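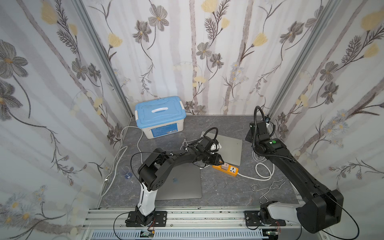 Thierry Gautier wrote in to say that he has started a journal every January since college and has 14 notebooks to show for it, each with a very thorough first week. He wanted to know how to keep one going until February.

Fair question, Thierry. I have a drawer like that myself. What follows is how I got one to last.

Step 1. Buy a cheap notebook. My nicest one, a present, has a single entry in it, dated 2019-01-10, and the entry is about how nice the notebook is.

Step 2. Pick a time you're already sitting down. Mine is after dinner, before I remember the dishes.

Step 3. Write five lines. Stop there even if you're on a roll. You'll have something left for tomorrow, when you will have done nothing but buy stamps.

Step 4. Put in one plain fact: what you ate, who called, what the car mechanic said in that tone of his. Feelings can go in too, but a year later I'd trade a page of mine for the name of that soup.

Step 5. When you miss a day, leave it missed. I once tried to fill in 31 days from memory and gave myself a far more interesting month than I'd had.

Step 6. Read it back once, at the end of the month, with a pencil. Put a mark next to anything you'd forgotten. Don't fix the spelling.

My current streak is some 642 entries, and a good many of them mention rain. If you try this and quit on day nine, write to me anyway and tell me what day eight said.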